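The arms are in the budget, and I can finally talk about it

6/29/24

Well, it's official! Our request for a two-arm sorting bench went through at Brotitz this week, and I've been grinning at my spreadsheet ever since. We get $2,242 for the arms and the rail they bolt to, plus $1,864 for everything else - spare grippers, power supplies, bins, cables and the frame. That second number is the one I had to fight for. My first draft left most of it out, and our friends over at Metau talked me into going back and pricing every last bracket (thank you, you were right, I owe you lunch).

We looked at 2 quotes. Aerts was willing to sell us a complete station with a service plan, and it was lovely, and it would have eaten next year's money too. Stornard sells the arms on their own and leaves the rest to you. I like building things, so you can guess which way I leaned! Shipping is quoted separately and I'm still waiting on that, so if anybody has ordered from them lately and remembers what the freight came to, please write in.

The plan is to have the bench up by November. Before then I need to pick a table, run a new outlet to the back wall and decide whether we pay for a second set of fingers now or wait until the first set wears out. I keep changing my mind on that one. Today I'm leaning toward buying now, ask me again on Monday.

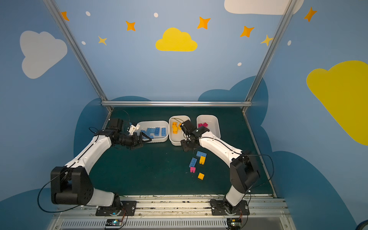

Bins turned out to be the line I'd thought about least, and I've now spent two whole evenings on it. I had written down one big tub and a divider, which looked fine on paper and saved us a few bucks. But a color sort wants a separate bin for each color, like the three white ones with the light blue, yellow-orange and pink bricks in them, and they don't all have to be the same shape either. So I've changed the line to three bins plus a spare, and the new total goes to purchasing with the cable order.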